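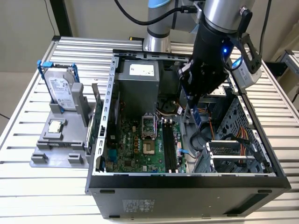 Home News Events Contact
2 min read

Repair mornings move to Rollevton library

The repair mornings will run from the ground floor of Rollevton library from March. The old room above the market had 7 tables and one working socket along the back wall, and the stairs ruled it out for anyone bringing a heavy desktop or a sewing machine. The new room is level with the street and has a side door for unloading.

Doors open at 9.30 am and the last item is booked in at noon. Bring the power lead as well as the machine. We had 171 items through the door last year and a fair number went home untested for want of the right lead.

Old office desktops are still the most common thing we see. Many are slow but sound, and a bigger drive or more memory will often give them a few more years. Please copy off anything you want to keep before you come – we can't make backups on the morning. If a machine is past mending, we can take it for parts, and the drive will be handed back to you.

The move has been paid for by a grant of £600 from the Zellow fund, which covers the first year's room hire and a new set of screwdrivers. Parts are still charged at cost.

Tea, coffee and cake will be served by Khúc, the café across the road. They have asked us to return the cups this time.

Lamps, toasters, radios and clothes are all welcome too. We don't take microwaves or anything that runs on gas. Televisions need to be booked in first – leave a note at the library desk with the make and the fault.

14 shares 3 comments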